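Search Ulbridge Help Go Popular tags: kitchen, moving, landlord

We use cookies to keep you signed in. Accept / Manage

Soup for 50 people, how much do I make?

posted by Irina Voicu

Doing the food for my dad's retirement thing in July. Want soup, bread, a salad, done. It's at the hall in Sisten, starts noon. I've cooked for 8 before, tops. The recipe I have is a white bean one that feeds 8 and I don't know if you just multiply everything?? Also what about the salt. And how early can I make it. Thanks, typing this on break

Irina Crăciun

Multiply the beans, veg and stock, yes. Don't multiply salt or garlic or chili straight up. Put in half of what the math says, taste near the end, add more. Same with bay leaves.

Amount depends on the bowl more than the recipe. Fill one of the bowls you're going to use with water to where you'd serve it, pour it into a measuring cup. Times 50, plus a bit for seconds. People forget this and go by "servings" on the card, which are tiny.

Colored ones like the blue, green and pink are fine for soup if there's salad too, just dont fill to the rim or folks will spill walking back to thier seats.

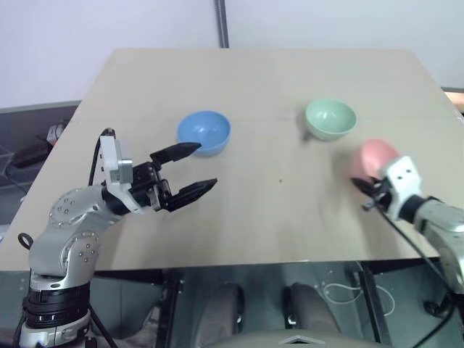
Tincuța Tudose wrote to me after I posted this someplace else and said to cook it the day before, because bean soup thickens overnight and you'll want extra stock on hand to loosen it. She's right. Cool it in shallow pans though, never one giant pot in the fridge. Middle stays warm for hours. Not safe.

Ottmar Janssen

just order it. the deli in Trunder does soup by the gallon

Aishwarya Panicker

Two medium pots beat one huge one. Big pot scorches on the bottom and then all of it tastes burnt. Low heat, stir a lot. Start reheating by 10 if you're eating at noon, takes way longer than you think.

Comments

Irina Voicu: ok doing the water thing tonight. didn't think about the fridge part at all

Ottmar Janssen: still say deli

Tincuța Tudose: Take a second ladle. Line moves twice as fast.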